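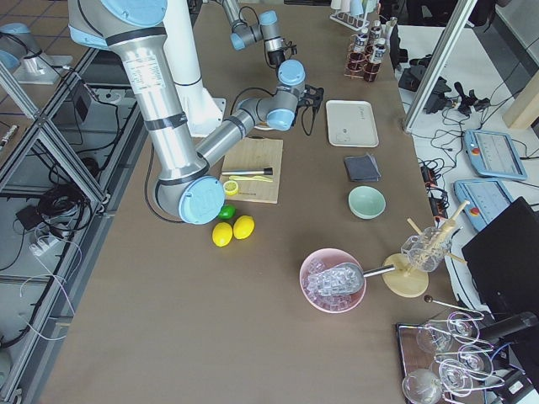

새드홀름, 8월

홈바 기초 과정 2회차 유인물
주제: 첫 잔을 만들기 전의 테이블
정리: 아이올로 에드워즈 (텔로우 생활강좌)

지난 시간에 셰이커 흔드는 법부터 알려 달라는 분이 많았는데요, 죄송하지만 오늘도 셰이커는 안 나옵니다! 오늘은 테이블 차리기예요. 저도 처음 배울 때 이 대목이 제일 지루했어요. 그런데 지금 집에서 손님 치를 때 제일 덕을 보는 게 바로 이 대목이라, 두 시간을 통째로 쓰기로 했습니다.

유인물은 수업 순서대로 적었고, 중간중간 제가 수업 때 말로 하다 빼먹을 것 같은 얘기를 끼워 넣었어요. 빈 줄은 필기하시라고 남긴 거니까 마음껏 쓰세요. 지난번에 빠지신 분은 맨 뒤에 1회차 요점을 짧게 붙여 놨습니다.

가. 도마를 가운데에 두고 시작하기

저는 무조건 도마부터 놓습니다. 밝은 대나무 도마 하나를 몸 앞, 테이블 가운데쯤에 놓고 나머지가 그 둘레로 모이게 해요. 순서를 거꾸로 해서 잔이랑 병을 먼저 예쁘게 늘어놓으면 꼭 도마 놓을 자리가 손바닥만큼 남더라고요. 그러면 레몬을 공중에서 썰게 됩니다(진짜로 그렇게 하시는 분 봤어요).

도마 위에는 지금 쓸 것만 올립니다. 오늘은 머들러, 칼, 썰어 놓은 레몬 한 조각. 통레몬이랑 라임은 도마 바로 아래, 몸 쪽에 둡니다. 도마 위에 과일을 통째로 올려 두면 굴러다녀서 칼질할 때마다 손으로 막아야 해요. 몸 쪽에 두면 굴러도 배에 걸립니다. 앞치마 입으셨죠?

칼 얘기. 수업에서는 노란 플라스틱 칼을 씁니다. 집에서 쓰시는 좋은 과도가 있으면 다음 시간부터 가져오셔도 되는데, 칼집이나 행주로 꼭 감싸서 가져오세요. 플라스틱 칼은 껍질에서 한 번 미끄러지는 느낌이 있거든요. 처음에 칼끝으로 껍질에 살짝 자국을 내고, 그 자국을 따라 앞뒤로 톱질하듯 움직이면 훨씬 낫습니다. 누르지 마시고요. 누르면 과즙이 도마로 다 나가 버려요.

머들러는 검은 손잡이 달린 금속 머들러입니다. 나무 머들러랑 무게감이 다르니까 써 보시고 비교해서 적어 두세요.

내 손에 맞는 머들러:

나. 레몬과 라임

과일은 사 오자마자 씻고, 물기를 닦고, 냉장고에 넣었다가 수업 시작 전에 꺼냅니다. 너무 차가우면 즙이 잘 안 나와요. 급하면 손바닥으로 도마에 대고 굴려 주세요. 체중을 조금 싣고, 껍질이 약간 말랑해지는 느낌이 올 때까지요.

원형 슬라이스
양 끝 꼭지를 먼저 잘라 냅니다. 흰 속껍질만 나오는 부분은 버리거나 물병에 넣으세요. 그다음부터 두께를 맞춰 썰면 되는데, 잔 테두리에 꽂을 거라면 조금 도톰하게, 음료 위에 띄울 거면 얇게. 저는 도톰한 쪽을 좋아합니다. 얇으면 예쁘긴 한데 손님 앞에서 축 늘어지더라고요.

반달
원형을 반으로 자르면 끝이에요. 가운데에 껍질 쪽 말고 과육 쪽으로 칼집을 넣어야 잔에 걸립니다. 지난 기수에서 제일 많이 틀린 게 이거였어요.

웨지
세로로 반, 다시 세로로 잘라서 만듭니다. 가운데 흰 심은 도려내고요. 심을 남겨 두면 짤 때 즙이 옆 사람 눈으로 갑니다. 제 눈으로 온 적도 여러 번 있어요.

트위스트
껍질만 길게 벗겨서 잔 위에서 비트는 거죠. 이건 필러가 필요하니까 다음 시간에 합니다. 집에서 미리 해 보실 분은 흰 부분이 최대한 덜 딸려 오게, 필러를 눕혀서 당겨 보세요.

라임은 레몬보다 씨가 적은 편이라 초보자한테 마음이 편한 과일이에요. 대신 썰어 놓고 오래 두면 향이 금방 심심해집니다. 파티 전날 밤에 미리 썰어 두시는 분들 계신데, 레몬은 봐줄 만해도 라임은 정말 말리고 싶어요!

연습 과제: 레몬 하나로 원형 몇 조각이 나오는지 직접 썰어 보고 두께를 적어 오기.

두께:

다. 도마 오른쪽 줄

저는 오른손잡이라서 도마 오른쪽을 제일 바쁘게 씁니다. 왼손잡이 분들은 이 단락을 통째로 뒤집어서 읽으세요. 오른쪽에 흰 사각 트레이, 그 아래 접은 진회색 천 냅킨, 그 아래 연한 민트색 볼을 세로로 한 줄 세웁니다. 손이 위아래로만 움직이면 되니까 옆에 있는 걸 팔꿈치로 치는 일이 확 줄어요.

트레이는 썬 과일이 가는 자리입니다. 도마에 계속 쌓아 두지 말고, 한 종류 다 썰면 바로 트레이로 옮기세요. 레몬은 레몬끼리, 라임은 라임끼리. 섞어 놓으면 바쁠 때 손이 헷갈려요.

냅킨은 접어서 둡니다. 펼쳐 두면 어느새 과일 밑에 깔려 있고, 찾다 보면 바지에 손을 닦고 있더라고요, 제가요. 진한 색을 고르는 건 순전히 제 취향입니다. 예전에 흰 냅킨을 썼다가 시럽 자국 때문에 삶고 또 삶다가 포기했어요. 접는 법은 아무래도 좋지만 손으로 집었을 때 한 번에 들리는 크기로 접어 주세요.

민트색 볼은 제가 꼭지, 씨, 짜고 남은 껍질을 넣는 데 씁니다. 쓰레기통까지 왔다 갔다 하지 않으려고요. 볼이 예쁘면 아깝다는 분이 계시던데, 손님이 보는 테이블이니까 오히려 이쪽에 예쁜 걸 쓰셔야 합니다. 다 차면 비우고 헹궈서 같은 자리에 돌려놓으세요. 같은 자리! 이게 오늘 제일 많이 듣게 되실 말이에요.

라. 얼음

얼음은 분홍색 볼에 담고 금속 스쿱을 꽂아 둡니다. 손잡이가 볼 테두리 밖으로 나오게, 그리고 쓰는 손 쪽을 향하게 걸쳐 주세요. 스쿱이 얼음 속에 파묻히면 손을 넣어서 찾게 되는데 그 순간 그 얼음은 손님용이 못 됩니다. 잔으로 얼음을 푸는 것도 금지예요. 유리가 깨져서 얼음에 섞이면 눈으로는 구분이 안 가거든요. 혹시라도 얼음 옆에서 잔을 깨뜨리셨다면 아까워하지 말고 볼째로 전부 버리고 다시 채우세요.

투명한 얼음 어떻게 만드냐는 질문을 매번 받습니다. 제일 속 편한 답은 사는 거예요. 집에서 하실 분은 작은 보냉 상자에 물을 붓고 뚜껑을 연 채로 냉동실에 넣어 보세요. 위에서부터 얼면서 탁한 부분이 바닥 쪽으로 몰립니다. 다 얼기 전에 꺼내서 그 부분을 떼어 내면 돼요. 시간은 냉동실마다 달라서 제가 몇 시간이라고 못 박지는 않을게요. 저희 집 건 워낙 오래돼서 하룻밤으로도 모자랍니다.

얼음은 과일 다 썰고 나서 마지막에 꺼냅니다. 새드홀름은 8월에도 밤이면 선선한 편이지만 강의실은 오븐을 켜 놓은 옆방 덕분에 꽤 덥습니다(제빵반 여러분 안녕하세요). 물이 고이면 따라 버리고, 남은 얼음만 계속 쓰세요.

얼음 모양별로 녹는 속도 비교한 것:

마. 잔과 바 스푼

오늘 쓰는 잔은 투명한 칵테일 잔인데 다리가 철사처럼 가늘게 휘어 있어요. 예쁘죠. 그리고 무섭습니다. 이런 잔은 꼭 쟁반에 올려 두세요. 저는 어두운 색 쟁반에 올려서 테이블 오른쪽 아래 구석에 둡니다. 도마에서 멀고, 지나다니는 사람 쪽 모서리도 피한 자리로 잡아요. 여러분 집 테이블은 사람이 다니는 길이 다를 테니 구석을 다시 골라 보셔야 해요.

집는 법. 볼 부분을 손바닥으로 감싸지 말고 다리 쪽을 잡습니다. 그런데 휜 다리는 처음 잡으면 균형이 이상하게 느껴져요. 빈 잔으로 쟁반에서 테이블, 테이블에서 쟁반으로 옮기는 연습을 먼저 하세요. 내려놓을 때는 바닥 한쪽이 먼저 닿고 나머지가 따라 닿게. 쾅 놓지 않기!

닦는 법은 뜨거운 물 김을 살짝 쐬고 보풀 없는 천으로 닦는 게 다입니다. 닦을 때 위와 아래를 반대 방향으로 비틀면 다리가 나가요. 저는 그렇게 해서 페토우 벼룩시장에서 산 잔을 집에 온 첫날 해 먹었습니다. 지금도 생각나요.

바 스푼은 어두운 색 꼭지가 달린 가느다란 금속 스푼이고, 잔 바로 위쪽에 가로로 눕혀 둡니다. 저을 때는 손목을 돌리지 말고 손가락 사이에서 스푼이 돌게 하세요. 스푼 등이 잔 안쪽 벽을 계속 타고 간다고 생각하시면 됩니다. 소리가 거의 안 나면 잘하고 계신 거예요. 짤랑짤랑 소리가 나면 조금 천천히.

바. 나무 막대 통

둥근 나무 받침 위에 투명한 유리병을 올리고, 나무 막대를 꽂아 둡니다. 막대가 사방으로 퍼지게 꽂는 게 좋아요. 빽빽하게 세워 두면 하나 뽑으려다 한 뭉치가 딸려 나오거든요. 받침은 없어도 되지만 있으면 병을 통째로 옮기기가 편해요.

저는 막대를 얼음 볼 오른쪽에 둡니다. 얼음 넣고, 따르고, 막대 하나 뽑고. 이렇게 손이 이어지는 게 편해서요. 막대를 넉넉하게 사 두고 싶으면 100개 묶음이면 집에서는 한참 씁니다. 제가 욕심내서 1,000개짜리 상자를 샀다가 아직도 화분 지지대로 쓰고 있어요. 토마토는 좋아합니다.

사. 병과 컵은 먼 쪽에

테이블 제일 먼 쪽에는 구리색 랙에 꽂은 작은 병들이랑 흰 랙에 담은 컵들이 갑니다. 키 큰 물건을 앞에 두면 그 너머로 팔을 뻗다가 소매로 쓸어 버려요. 소매 얘기가 나온 김에, 긴소매 입고 오신 분은 걷으세요.

라벨은 전부 앞을 보게 돌립니다. 어두운 라벨은 저녁에 조명 낮추면 안 읽히니까 병 순서를 외워 두는 게 속 편해요. 제 순서는 쓴 것부터 단 것까지, 왼쪽에서 오른쪽입니다. 한번은 동생이 도와준다고 색깔순으로 바꿔 놔서 그날 저녁 첫 잔이 감기약 맛이었어요.

뚜껑은 쓰기 직전에 열고, 쓰고 바로 닫고, 입구를 냅킨으로 한 번 닦고, 같은 자리. 랙에 다 안 들어가는 병은 랙 옆에 세워도 됩니다. 억지로 눕혀 끼우지만 마세요.

아. 실습 순서

두 명씩 짝을 지어서 합니다. 한 사람이 차리고 한 사람은 입으로만 돕기. 손 나가면 처음부터 다시예요.

1. 테이블을 닦고 도마를 놓는다.
2. 트레이, 냅킨, 볼을 한 줄로 세운다.
3. 먼 쪽에 병과 컵을 놓는다.
4. 잔 쟁반을 구석에 놓고 바 스푼을 눕힌다.
5. 과일과 칼과 머들러를 가져온다.
6. 막대 통을 놓는다.
7. 과일을 썰어 트레이로 옮긴다.
8. 얼음을 꺼낸다.
9. 눈을 감고 냅킨, 스쿱, 스푼을 차례로 짚어 본다. 칼은 하지 마세요!

9번이 제가 제일 좋아하는 순서입니다. 다들 웃으면서 시작하는데, 몇 번 해 보면 냅킨 자리가 얼마나 애매했는지 바로 느껴져요. 틀리면 물건을 손이 간 자리로 옮기세요. 손이 먼저 가는 데가 그 물건 자리예요. 제 배치를 그대로 따라 하실 필요는 없습니다.

짝이 본 내 문제점:

자. 자주 나오는 질문

도마 밑이 미끄러워요.
젖은 행주를 꼭 짜서 깔면 됩니다. 두껍게 접지 말고 한 겹으로요. 두꺼우면 도마가 시소처럼 흔들려요.

테이블이 작아요.
컵 랙부터 빼세요. 그다음이 병입니다. 도마는 끝까지 버티고요. 보웬 쪽에 사시던 지난 기수 수강생 한 분은 다리미판 위에서 전부 해내셨는데 사진 보고 박수 쳤습니다. 따라 하시라는 말은 못 하겠지만요.

술 없이도 수업이 되나요?
됩니다. 레몬, 시럽, 탄산수만 있어도 오늘 내용은 하나도 안 빠져요. 이번 기수 13명 가운데 무알코올로 하시는 분들 재료는 따로 챙겨 두었으니 시작할 때 말씀만 해 주세요.

민트는 언제 쓰나요?
머들러 수업 때 씁니다. 집에 화분 있는 분은 조금 따다 주시면 제가 무척 반가울 거예요.

쓴 칼이랑 도마는 어떻게 씻나요?
바로 헹구는 게 먼저고, 대나무 도마는 물에 담가 두지 마세요. 헹구고 닦아서 세워 말립니다. 눕혀 말리면 아래쪽이 안 말라서 나중에 휘어요.

차. 치우는 순서

차린 순서의 반대라고 생각하시면 얼추 맞는데, 잔만 예외로 제일 먼저 씻습니다. 싱크대가 비어 있을 때요. 다른 그릇이랑 섞이면 그 가느다란 다리가 남아나질 않아요. 잔을 다 씻어서 엎어 놓은 다음에 볼, 트레이, 스쿱, 도마 차례로 갑니다. 남은 과일은 밀폐 용기에 넣어 가져가세요. 저희 강의실 냉장고에 두고 가시면 제가 레몬청을 담급니다.

지난 시간 요점 (1회차 빠지신 분)

계량은 지거로, 눈높이에서 보고 붓기.
시럽은 설탕과 물을 같은 양으로. 식힌 다음 병에 담기.
탄산은 맨 마지막에, 잔을 살짝 기울여서.
맛은 꼭 한 방울이라도 보고 내기.

다음 시간 준비물

앞치마, 필러, 마음에 드는 컵 하나, 레몬 두께 적은 과제. 수업은 저녁 7시 시작이고 문은 조금 일찍 열어 둡니다. 먼저 오신 분은 도마부터 꺼내 주세요.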